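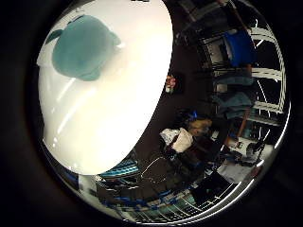
## Shared wall got damp after we moved the shelves, is it the paint?

**Mukis**

We rent a ground floor unit on Tukgate and use the back room for storage and hobby stuff. In November we pulled the shelves off the north wall and found gray spots along the bottom, up to 7 inches from the floor. The paint is soft there and comes off with a fingernail. The rest of the wall is fine.

The landlord says it's the cheap paint the last tenant used and that two coats of a stain blocker will fix it. I don't want to paint over something that comes back. The room is 132 square feet with one small window that doesn't open. Heat is a single baseboard unit on the opposite side. No pipes in that wall that I know of.

Is there a way to tell where the water is coming from before I spend money on paint?

---

**diller_aquino**

Don't paint yet. Tape a square of clear plastic to the wall over one of the spots, all four sides sealed, and leave it for two days. Wipe the wall dry with a towel first.

- Drops on the room side of the plastic: it's condensation from the air in the room.
- Drops on the wall side: moisture is coming through the wall.

Do a second square higher up where the paint is good so you have something to compare. It isn't a perfect test but it costs nothing.

Also get a cheap humidity gauge. I keep my back room between 40 and 45 percent in winter. If yours reads a lot higher than that, shelves pushed tight against a cold outside wall will do what you're seeing. Leave a gap of a couple of inches when you put them back, and don't store cardboard on the floor.

If it's coming through the wall, go outside and look at the ground level. In my last place the flower bed had been built up above the bottom of the siding. We dug it back, and the inside took most of a summer to dry out. Paint after that, and scrape the soft stuff first or the new coat will peel off with it.

---

**Tukgate_resident2**

Same building probably? Our gutter on that side drips down the corner when it rains hard. Check yours.

---

**oldhouse_n**

Get a dehumidifier. Put it in writing to the landlord too, with the date you found it.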